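Reading time: 2 min

We use cookies to improve your visit. By continuing to browse you accept our cookie notice.

The Middle of the Cooktop Is Not a Shelf

By Harriet Thibodeaux
1/11/24

A two-burner gas cooktop has three zones: left burner, right burner, and the glass between them. Manufacturers describe the first two in detail and say very little about the third. Cooks fill it anyway, usually with whatever is about to go in the pan or has just come out. My position is that the center strip should be treated as working clearance, and that kitchens should be laid out so there is no temptation to use it for anything else.

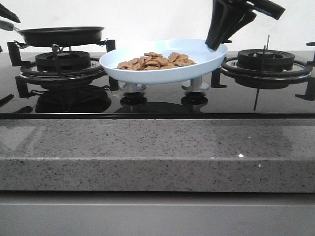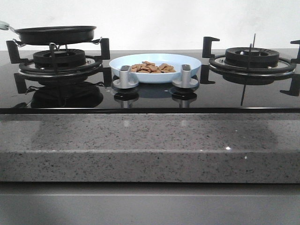 Small black pan on the left burner, light blue dish in the center.

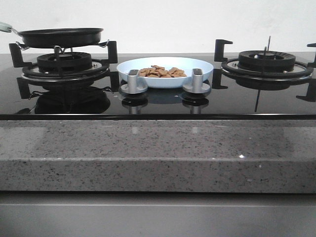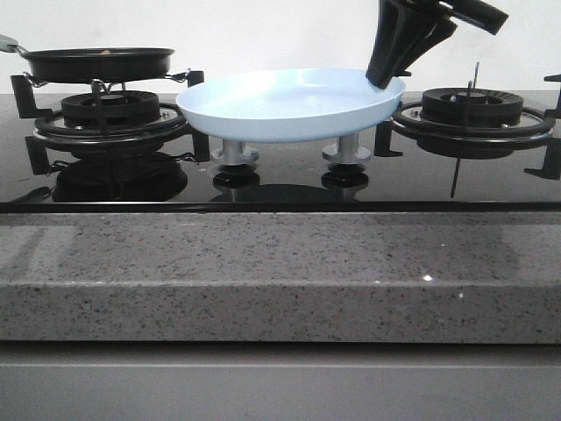 The argument for using the center is distance. A dish beside the pan shortens the transfer, and a short transfer drops fewer crumbs. I accept that. On a narrow counter the nearest alternative may be an arm's length away and on the wrong side of the cook. Emmett Tran, who fits kitchens for a living and read a draft of this, holds that a dish between the burners is the correct place for dry food and that I am legislating against convenience. He may be right for a single pan on a low flame. He is wrong once the second burner is lit.

With both burners running, the center receives heat from two sides. Plastic should be ruled out. Glazed ceramic will tolerate it but the rim becomes hard to hold, and the rim is the only part anyone can grip. The usual answer is to fetch a towel, and a towel is the last thing I want passing between two open flames.

Access to the controls is the next objection. On many gas cooktops the knobs are mounted on the glass, in or near the center strip. Anything wide enough to hold a useful amount of food will overhang them or stand close behind them. A knob has to be reachable in one movement, without looking. If a dish has to be shifted first, turning down the flame takes two movements, and the time for that is when the oil is already smoking.

Then there is pan size. A small frying pan belongs on a small burner with a support that suits it. When the base is too small to span the prongs, a wire trivet solves the problem cheaply, but it also raises the pan. Check that it sits level and that the handle points away from the other burner. Handles pointed at the center are a separate bad habit, and an occupied center strip at least discourages that one. I concede the point to Emmett.

Black glass makes all of this harder to judge. It reflects everything standing on it, so a crowded surface looks more crowded and a crumb is easy to miss against the reflections. I would not choose it again. Speckled granite around it has the opposite fault, hiding crumbs by pattern. The two together need wiping by habit, on a schedule, whether or not they look dirty.

My recommendation is modest. Leave a landing area on the counter on the side of the cook's stronger hand, at least as wide as the largest dinner plate in the house. Keep it clear during cooking. Put the snacks there, or on the table, where people will eat them anyway. Trudy McPhee gave up her knife block to make the space and reports that she does not miss it. Mine cost me a toaster, now in the pantry, and I walk to it every morning with some resentment.

Get new essays by email. Enter your address to subscribe to the newsletter. You can unsubscribe at any time.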